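Search this site Enter keyword Go
October
By Solène Joly

Recruiting Rankings: Your Questions, My Doubts

Every fall the same emails come in about high school football rankings, star ratings and verbal commitments. I've collected the ones I get most. If you came for a list of who's going where, the Dutcombe board will happily sell you one.

Who decides how many stars a player gets?

A small group of people watching a lot of video. Some of them go to games. Some go to summer camps where nobody wears pads, and a kid who runs well in shorts can gain a star by Tuesday. The services say they look at the whole body of work. I'd like to see how much of it they look at for a left guard in a town with one stoplight.

Do the stars mean anything?

At the very top, yes. The kids everybody agrees on usually turn out to be good players, and you didn't need a website to spot them. After that it gets mushy. Ask a service to explain why one safety is ranked 48th and another 74th and you will hear the word "upside" a lot.

Why did a player's rating jump right after a big school offered him?

Good question, and I've never had a straight answer. The kind version is that the offer made the analysts go back and watch more film. The other version is that subscribers at big schools like to see their new recruits rated highly, and subscribers pay the bills. Both can be true. Look at the date of the offer and the date of the bump, then decide for yourself.

What is a "verbal commitment" worth?

Until a player signs, it's a sentence. He can change his mind, and so can the school, although only one of them gets yelled at for it. I don't count verbals when I talk about a class. Readers complain about this every year, usually the ones whose team has the most verbals. 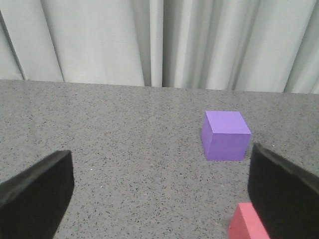

Issue 37

Should my son go to a paid showcase camp?

Read the flyer slowly. "Coaches invited" doesn't say that any coaches are coming. Badance ran a one-day event last summer with 33 schools listed on the poster, and when I asked which ones had sent somebody, I got a very friendly reply that didn't include a single name. A camp run by a school that already has your son's film makes more sense to me. So does a weekend off.

Are the height and weight numbers real?

Take an inch off. Take more off if he's a quarterback. Camp measurements are better than roster listings, provided someone used a tape.

What about the apps that predict a player's college career?

I tried Rudo for most of a season. It gave a confident percentage for everybody, including a punter who had already quit to play soccer. The company says the model learns from past classes. It won't say what it does with injuries, coaching changes or transfers, and those are most of what happens to a college player.

Is the Granström composite any better?

It averages the other rankings, so it smooths out one analyst's strange week. It can't fix something all of them got wrong. If four people watched the same highlight reel, you still have one highlight reel.

Then why do you follow any of this?

I like the games. I'd rather watch a sophomore I've never heard of on a Friday night than argue over a number beside his name. Send me the ones I should see, with the school and the jersey number, and please leave out the stars.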